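February, bench notes, equipment planning for the kitchen tasks

Started the list for next quarter's purchases. Rokeya Gamage wants it by the end of the month with a number on each line, so this is a first pass and the numbers will move.

What we have now: one arm on the fixed table, two parallel grippers, the old wrist camera. Enough for table work. The kitchen tasks need reach down into drawers and cabinets, and the table arm can't do that from where it is bolted. So the first question is mobile base or second fixed mount at counter height.

Mobile base, quote from Penry: fits the budget only if we drop the spare battery. Lead time is 60 days from the order. The battery swap takes the base out of use for the charge, so dropping the spare means half a day of running at most. I don't like that, but it can be added later.

Fixed mount from Illstead: much cheaper, ships in under two weeks, and we could weld the plate ourselves. It covers one cabinet and one stretch of counter. If the task list stays as it is, that does most of what we need until summer. It does nothing for the second kitchen at Pususcombe, and the mount would have to be unbolted and shimmed again every time we went over there.

Leaning toward the fixed mount first and the base in the next round. Need to ask Rokeya whether money not spent this quarter carries over. If it doesn't, the answer changes.

Grippers. This is where I think we have been under-spending. The drawer tasks are all small things in a heap, picked out of a container with walls on every side.

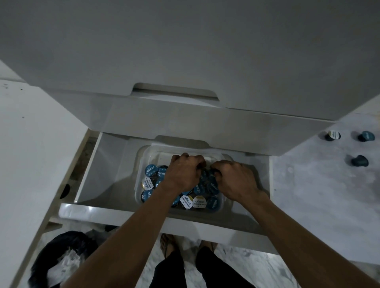

The Dotard fingers we own open to 55 mm, and the finger bodies are thick, so going down between a wall and an object right next to it is going to be a problem on nearly every pick near the edge. Three choices:

Slim fingertips for the grippers we have. Print the first ones here, then have a set machined once the shape settles. Cheapest by far.

A small suction cup beside the fingers. Good on a flat lid that faces up, bad on anything lying on its side. Needs a pump and a hose run down the arm. I priced the pump and it is noisy for a shared room.

A multi-finger hand. One unit would eat more than the mount and both cameras together. Not this year.

Put down slim fingertips as a firm line and suction as optional. Budget for printing: allow 40 fingertip pairs, as the soft pads wear and we will change the shape several times before we stop. Pad material is on a separate line because it comes from a different supplier.

Cameras. A wrist camera sees very little once the gripper is down inside a drawer, so I want one more looking from above. Two of the small ones, one to use and one spare. Check the minimum focus distance before ordering. Last time we bought a pair that would not focus closer than 60 cm and they are still in the box.

Test objects. Easy to forget and it always ends up on somebody's card. Coffee capsules, jar lids, batteries, tea bags, clothespins. Put down 200 pieces in mixed colors, plus clear containers in three sizes. Clear plastic is hard for the depth camera, so we should have it in the set from the start. Capsules get dented and then they no longer behave like new ones, so count them as a consumable.

Drawer unit. Would like our own, with recessed handle cutouts and no knobs. The cutouts are a separate problem for the fingertips and I haven't looked at it yet. Width to be settled after measuring the reach from the mount position.

To do:
Ask Penry if the quote holds past the end of the month.
Get the plate drawing from Illstead.
Measure finger thickness at the tip and 40 mm up.
Ask Rokeya about carry-over.
Find the receipt for the cameras in the box, maybe they can still go back.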